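Visit to the Kavport Open Afternoon, September

A group of 21 members of our association attended the open afternoon held by Kavport at its Amaral site. The visit was arranged by Yolotzin Orozco, and members were received at the main entrance by Gumaro Carrillo, who leads the household handling program.

The first part of the afternoon took place in the workshop, where visitors saw grippers being assembled and their finger pads fitted. Mr. Carrillo explained that demonstrations are recorded by people holding the grippers in their own hands. The program has collected nearly 700 hours of such recordings to date.

Members then moved to the furnished rooms on the upper floor — 8 in all, each fitted out as part of an ordinary home. The task in the bedroom was packing: small household items laid out on the bed were to be placed in an open cardboard box, with a gripper in each hand. Members were invited to try it for themselves, and several found small rounded items harder to hold than flat ones.
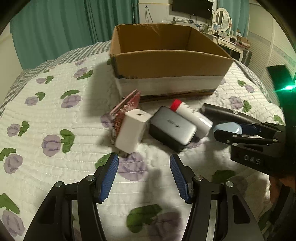

Questions continued for 30 minutes over coffee. Asked about patterned bedding, Mr. Carrillo replied that plain surfaces had been used at first and that busy prints were now preferred for training. A question on costs was left for written reply.

The association thanks Kavport for its welcome. Members who wish to join the next visit should contact Ms. Orozco.

Recent items
Stivunent Plant Tour: Notes for Members
Hovon Packaging Fair Report
Changes to the Visits Program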